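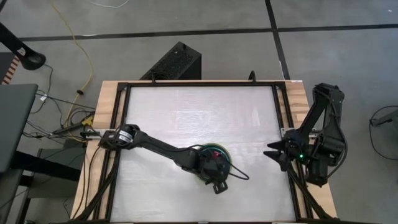 Bench Tips From the Bowl Study

I promised I'd write these up in March, and then the paper draft ate my life, so you're getting them now. These are the housekeeping tricks that kept our two-arm table going through the bowl study at Trallton. Most of them are boring! A few of them changed our numbers more than anything we did to the model, which I'm still a little sore over.

Quick background if you missed the last page. We recorded people driving the arms by hand, trained a policy on the recordings, and let it try on its own. The question was whether you're better off with lots of tidy demonstrations or fewer varied ones. So the tidy set had 900 recordings, all with the bowl starting in the same spot, and the varied set had 600, with the bowl moved all over the panel. The varied set won. It won by more when we swapped in a bowl it had never met, and that was the part I'd bet against (I owe the Avby group lunch).

Anyway, tips.

Move the bowl before you feel like it

If you let people place the bowl "at random" they will put it down in front of themselves, every time, a little right of center if they're right-handed. I did it too. We ended up shuffling a deck of index cards with a little sketch of the panel on each one, and you put the bowl wherever the card says. Ugly corners included. Laminate the cards or they get gross.

Pick one rule for the rim and stick to it

A bowl can be grabbed a dozen ways, and if half your drivers pinch the rim and the other half try to hug the whole thing, the policy learns something in between and just sort of nudges the bowl along. We made it rim only, one finger in and one finger out. Write the rule on tape and stick the tape where the driver's eyes go. Ours was on the wall behind us for a while, which was useless.
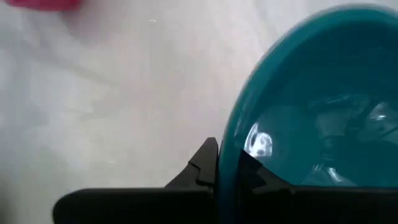
Rim grip: one finger inside the bowl, the other against the outer wall.

Wipe shiny stuff, and then stop wiping

Glossy plastic picks up reflections, and in the wrist view a reflection can look like a whole extra object. My first idea was to polish everything until it was perfect. Bad plan, because then the recordings all had the same neat highlights in the same places and the policy got lost the minute somebody left a fingerprint. Now the bowls get washed with dish soap at the start of the day and they're left alone after that. Let them get a bit smudgy. The Dallusby people go further and change the room lights between batches, and I'd love to try that once we have a dimmer that doesn't buzz.

Don't start every recording from the same pose

This is the same mistake as the bowl placement, only with the arm. We used to send the arms back to the exact home position before each take, and it felt so professional. Then we'd run the policy, bump an arm an inch, and it would freeze up. Now the driver gives each arm a small wiggle before hitting record. We didn't put this one in the comparison, so I can't give you a number for it, but I wouldn't go back.

Look at the view before you blame the model

I lost most of an afternoon once to a wrist camera that had rotated a hair in its mount. Everything on the main screen looked fine! So these days, before a batch, I open the gripper wide, park it over bare table, and check that both fingertips come up to the same height on the screen. If one's lower, something has slipped. Save that view each morning and flip back and forth between it and the one from the day before. You'll spot a shift right away.

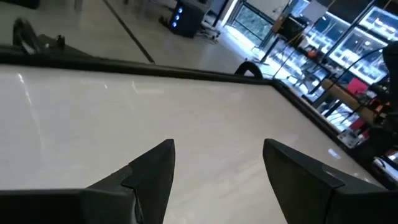

One reader wrote in after the last page to object that the comparison wasn't fair, because the varied recordings took longer apiece, and if you went by hours at the table the two sets might have come out a lot closer. They'd want to see it run again with the driving time matched and the number of recordings left to fall where it falls.

Fair point, and I've been chewing on it. Shuffling cards and resetting the bowl does eat time. We logged start and stop for each take but we didn't log the fiddling in between, so I can't rebuild the hours from what we have. If you're setting up something like this, log the fiddling! A kitchen timer and a clipboard will do. We're doing it that way for the next round, the one we're calling Pagano, and I'll post both versions of the comparison when it's finished.

Cables, a short rant

Give the wrist cable more slack than looks sensible, then drive the arm to its farthest reach in every direction and watch the loop. If it touches the panel while you're recording, it's in your data. Velcro straps beat zip ties, since you will be undoing them. Check the strap nearest the elbow first, that's the one that creeps.

Throw away less than you want to

We tossed any take with a fumble in it at first. Later we kept the ones where the driver slipped off the rim, backed up and got it on the second try, and those went into the varied set. I suspect they did a good share of the work, though we never split them out to check (also on the Pagano list). Takes where the driver sneezed and swept the bowl off the table, you can delete those.

Next page will be on labeling the takes, and why I've gone back to a paper notebook for it. Bring your own pencil, the lab ones are all chewed.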